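Märta Berge coordina en Lernstead la recogida de demostraciones para Tilden, un sistema que aprende a manipular objetos pequeños a partir de episodios teleoperados. La tarea de esta temporada es la vaporera: sacar y colocar empanadillas de juguete en una cesta redonda de bambú, con otros objetos sobre la mesa que el brazo no debe tocar.

«El objetivo son 900 episodios válidos», explica. «Llevamos 500. Cada operador graba tandas de 40 y luego descansa, porque a partir de ahí las trayectorias se vuelven perezosas y el modelo aprende la pereza».
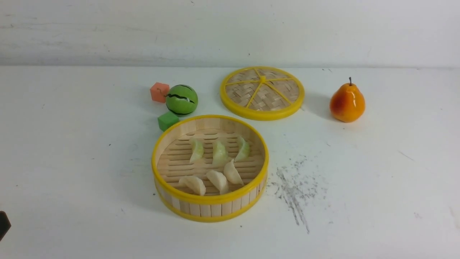 La disposición inicial se cambia entre episodios según una hoja generada por sorteo. Berge insiste en que la variación tiene que estar en las posiciones y orientaciones, no en la iluminación, que por ahora se mantiene fija. «Si movemos todo a la vez, después no sabemos qué ha causado un fallo. La luz la tocaremos en octubre».

La forma de las piezas fue una decisión discutida. Un cubo de espuma admite casi cualquier agarre; una media luna con el borde plegado obliga a elegir la orientación de la muñeca antes de bajar. «Con cubos la política parecía excelente. Pusimos las empanadillas y hubo que rehacer la mitad del protocolo», recuerda.

Los episodios fallidos se etiquetan y se guardan aparte. Los recuperados, en los que el operador corrige un mal agarre sin soltar el mando, entran en el conjunto principal.

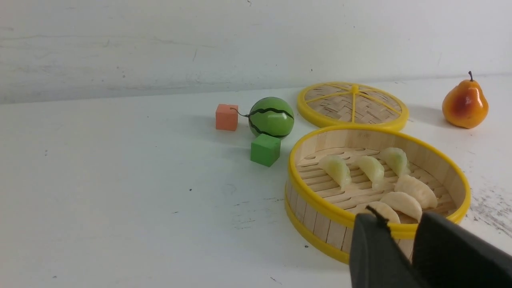

Gebru discrepa en ese último punto: a su juicio, las recuperaciones deberían entrenarse por separado, «porque el modelo acaba imitando también el error que las precede». Berge admite el riesgo y responde que lo medirán en Nondmont, con el mismo brazo y 6 disposiciones reservadas que ningún operador ha practicado.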